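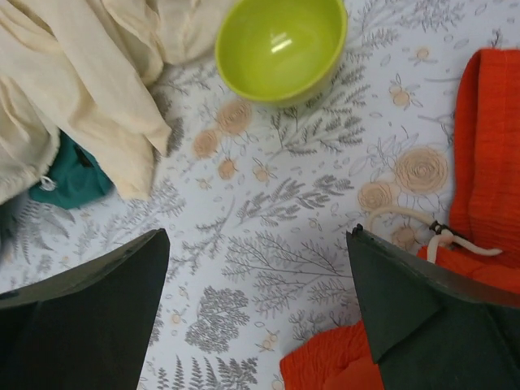 Ondale Support Community
Ticket 124
Product: Drurnine condenser dryer
Subject: Dryer stops before the clothes are dry, "Empty tank" light comes on with empty tank
Opened by: Ferhat Akgül
Opened: Tue 26 April
Status: Solved

Description of the problem

Good morning. I have the Drurnine dryer, the model with the water tank in the top left drawer. We bought it in November from the shop in Haverford, and it stands in a closet next to the kitchen, with the washing machine beside it. All winter it worked well and I had no complaint.

Since last week it stops in the middle of the program. The drum stands still, the light "Empty tank" goes on and it beeps. I take out the tank and there is only a little water in it, maybe one cup. I pour the water out, I put the tank back, I press Start, and the dryer continues. Then it stops again after 40 minutes. The cotton program needs now the whole afternoon and I must stay near the machine.

The problem is worse with heavy things like sweatshirts and towels. With a small load of thin shirts the program sometimes goes to the end.

What I already tried:

Cleaned the lint filter in the door, both halves. I do this after every load anyway.
Took out the tank and washed it with warm water.
Pulled the plug, waited one hour, plugged it in again.
Changed the program from Cotton Extra to Cotton Normal. No difference.

I read the manual two times. It says only "empty the tank", and this I did. Please tell me what I should check next. I would like to avoid a visit from a technician if it is something small.

Reply from Ondale Support

Hello Ferhat,

Thank you for the clear description. The light does not look at the tank itself. It looks at a small float in the sump, under the condenser. If water stays in the sump, the float goes up and the machine believes that the tank is full. So we need to find out why the water is not going up to the tank.

Please check these points with the plug pulled out:

Open the flap at the bottom front and take out the condenser. There are two gray levers, turn both to the inside.
Rinse the condenser under the shower, lengthwise, until the water comes out clear.
Look into the opening with a flashlight. Is there water standing at the back? Is there lint?
Check that the dryer stands level. If it leans to the front, the water does not reach the pump.

Please write us what you find.

Reply from Ferhat Akgül

I did all of it today in the evening.

The condenser had much more lint than I expected, a gray felt on the whole front side. I did not know that I must clean it so often – in the manual it is on a different page than the lint filter, and I had overlooked this page. I rinsed it and let it drip in the bathtub.

Behind it there was water standing at the back, the depth of a finger. I took it out with a sponge. I also found a button and a piece of thread.

The level was not good. I put a spirit level on top and the bubble was clearly to the back, so the front was too low. I think this happened when we had the new floor laid in the closet, because we had to move both machines. I screwed the two front feet out until the bubble was in the middle. Then I pushed at every corner and nothing was rocking.

After this I ran one test with towels. It stopped again, but later than before. So it is better, and it is not solved.
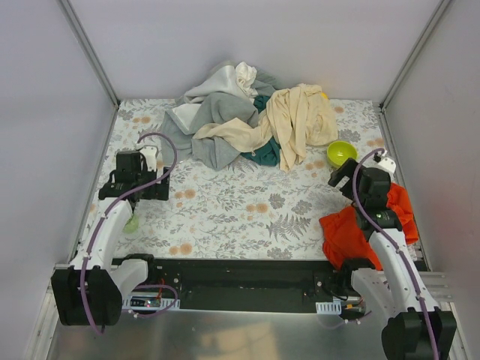 I noticed one more thing in this test. When I put my ear to the left side I can hear the pump start. It makes a humming sound and then it is silent, and in this time I can not hear water falling into the tank. Before, in winter, I could hear this from the kitchen. I don't know if it is important, but I write it so that you have it.

Reply from Ondale Support

Hello Ferhat,

It is important, thank you. The pump is getting power but it is not moving the water, or it is moving it only partly. There are 3 usual causes: lint in the pump wheel, a bent hose, or a blocked inlet at the tank.

Please begin with the last one. Pull the tank out fully and look at the place where the hose ends, at the back of the drawer. There is a small white nozzle. It can be pulled out by hand and rinsed.

If the nozzle is clean, look at the back of the dryer. The hose goes up on the outside, in two plastic clips. When a dryer was moved, it is often pressed against the wall.

The pump wheel should be cleaned by a service partner. In your area it is Nivgate. Please do not open the side panel yourself, the warranty is still running.

Reply from Ferhat Akgül

The nozzle was clean. I rinsed it anyway.

The hose was the reason. I pulled the dryer out from the wall together with my neighbor and we saw that the upper clip was open. The hose had come out and was folded between the dryer and the shelf board, nearly flat. I put it back in the clip. The fold is still visible as a white line, but the hose is round again at this place. The dryer now has a hand's width of air behind it.

Test results after this:

Load 1, towels, Cotton Extra. Program went to the end, no beep. Tank more than half full.
Load 2, sweatshirts and a pair of jeans, Cotton Normal. Went to the end. The waistband of the jeans was a little damp, everything else was dry.
Load 3, bed linen. Went to the end. One pillowcase had rolled itself into the duvet cover and was damp, as always.

I can hear the water in the tank again.

One question remains. Should I replace the hose because of the white line, or can it stay? And a suggestion for the manual: please put the cleaning of the condenser on the same page as the lint filter.

Reply from Ondale Support

Hello Ferhat,

Good news. The hose can stay as long as it keeps its shape and there are no drops on the outside. Please look at it once after the next few loads. If it folds again at the same place, write in this ticket and we send you a new one with a clip, free of charge under warranty.

The condenser should be rinsed once a month if you dry several times a week. I passed your note on the manual to the documentation team.

I set the ticket to Solved. It stays open for replies for 2 weeks.

Reply from Ferhat Akgül

No drops until now. I canceled the appointment that I had asked for at Nivgate – they were friendly about it. Thank you for the help.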